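Mererid Rowlands
9 mars 2022

Bon, ça fait des semaines que je promets un fil sur le rangement de l'armoire à pharmacie familiale, je m'y mets ce soir avec une tisane et le chat sur les genoux. Déroulez 👇

Point de départ : ma mère déménage. Elle quitte sa grande maison pour un trois-pièces, et dans la salle de bains du haut il y avait LE meuble. Celui qu'on n'ouvrait jamais en entier quand on était petits parce que le tiroir du bas coinçait.

Je l'ai ouvert. J'ai retrouvé un sirop pour la toux qui date d'avant mon bac. Je ne vous dirai pas l'année de mon bac.

Première leçon, que j'ai apprise à mes dépens : on ne trie pas dans la salle de bains. On prend tout, absolument tout, et on étale sur la table de la cuisine avec une nappe dont on se fiche. Sinon on repose machinalement les choses là où elles étaient (je l'ai fait deux fois avant de comprendre).

Et tant qu'on y est, la salle de bains c'est le pire endroit pour stocker des médicaments. Chaleur, vapeur, humidité. Chez moi tout est passé dans le placard du couloir, en hauteur, et ma sœur m'a copiée dans la semaine.

Ensuite j'ai fait quatre tas : périmé, encore bon, ordonnances en cours de maman, et « mais qu'est-ce que c'est ». Le quatrième tas était de loin le plus gros 😅

Dans le tas mystère : des comprimés sans boîte, des boîtes sans comprimés, une pommade dont l'étiquette était devenue une sorte de poème abstrait. Règle maison désormais : si je ne peux pas lire le nom ET la date, ça part. Pas de pitié, pas de « ça doit être du paracétamol ».
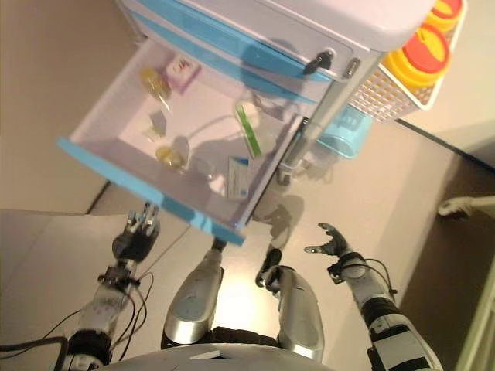

Temps de lecture du fil : 4 min

On reprend ! Les périmés : PAS à la poubelle, PAS dans l'évier, PAS dans les toilettes. On rapporte à la pharmacie, elles les récupèrent. J'y suis allée avec un cabas plein, rouge de honte, et la pharmacienne m'a dit qu'elle avait vu bien pire le matin même. Je l'aime.

Petite précision qu'elle m'a donnée au passage : les boîtes en carton et les notices, on les met au tri du papier chez soi, on ne rapporte que les plaquettes, flacons, tubes entamés, etc. J'avais tout laissé dans les boîtes, évidemment, donc on a déballé ensemble sur un coin de comptoir pendant que la file s'allongeait derrière moi. Pardon à la dame au caniche.

Les aiguilles, c'est un autre circuit, il faut la boîte jaune prévue pour. Mon oncle est diabétique, il en avait laissé une entamée chez maman, je l'ai mise de côté pour la lui rendre. Demandez à votre pharmacie, ne bricolez pas avec une bouteille en plastique.

Pour les collyres et les sirops, j'écris maintenant la date d'ouverture au feutre sur le flacon. La date imprimée, c'est pour un produit fermé. Une fois ouvert ça peut être beaucoup plus court, c'est marqué dans la notice (que je garde, du coup, pliée avec un élastique autour).

Côté rangement j'ai pris trois boîtes à couvercle. Une pour les bobos (pansements, compresses, désinfectant, pince à écharde), une pour fièvre et douleurs, une pour maman. Sur le couvercle, une étiquette écrite GROS, parce que les lunettes ne sont jamais dans la même pièce que la personne qui en a besoin.

On me demande en réponse si je n'ai pas peur avec les enfants de ma sœur. Si ! C'est pour ça que c'est en hauteur et que le placard ferme à clé. La clé est ailleurs, et non je ne dirai pas où, mon neveu de neuf ans a trouvé mon compte.

Autre question : « et les antibiotiques qui restent ? » Retour pharmacie, même s'ils ne sont pas périmés. On ne garde pas une demi-boîte au cas où, on ne la refile pas au voisin qui tousse. Maman n'était pas d'accord, on a débattu longtemps, j'ai gagné à l'usure.

Le truc dont je suis la plus fière, c'est la fiche scotchée à l'intérieur de la porte : traitements de maman, allergies, numéro du médecin, 15, centre antipoison. Mon frère s'est moqué, puis il m'a demandé le modèle par message le lendemain.

Prochain tri prévu en septembre, avec les cartables. Je me suis mis une alerte, sinon je me connais, on se retrouve dans dix ans avec un nouveau sirop de collection.

Si vous avez des astuces pour les bandes qui se déroulent toutes seules au fond de la boîte je prends, j'ai déjà essayé l'épingle à nourrice et je me suis piquée.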